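Section 3: Fitting the Pinis Fan Controller

Read this section through before you open the computer. The job needs a Phillips screwdriver and the bag of cable ties from the Ollbridge kit.

CAUTION: Switch off the power supply and unplug the power cord. Hold the power button down for a few seconds afterward.

Removing the side panel

1. Lay the computer on its side on a firm table.
2. Undo the thumbscrews at the back and slide the panel toward you.
3. Touch bare metal on the case before you touch any part inside it.

Note: Some cases have a fan fixed to the side panel. Unplug its cable before you lift the panel away.

Connecting the fans

4. Plug each fan into the controller, starting at the port marked 1. Leave unused ports empty.
5. Run the sensor wire to the heat sink. Do not let it touch the fan blades.
6. Plug the controller into a spare drive power lead.
7. Tie back any slack. Keep cables clear of the circuit board and of the fans.
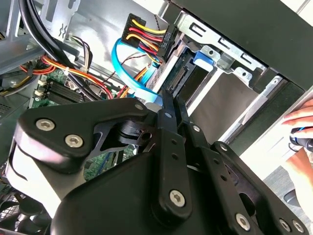 Setting the speed

8. Put the panel back, plug in the power cord and start the computer.
9. Open Gindeck and choose Fans, then Manual.
10. Set the low speed to 200 rpm above the speed at which the fan stalls. Set the high speed to 2000 rpm.
11. Set the alarm to 49 degrees C and click Save.

Note: Fans with two-pin plugs do not report their speed. Gindeck shows a dash for these.

If a fan does not turn, shut down, unplug the power cord and check its plug. If the controller light stays off, see Section 5, Power Faults.

Ollbridge Setup Guide, revised 2022-09-27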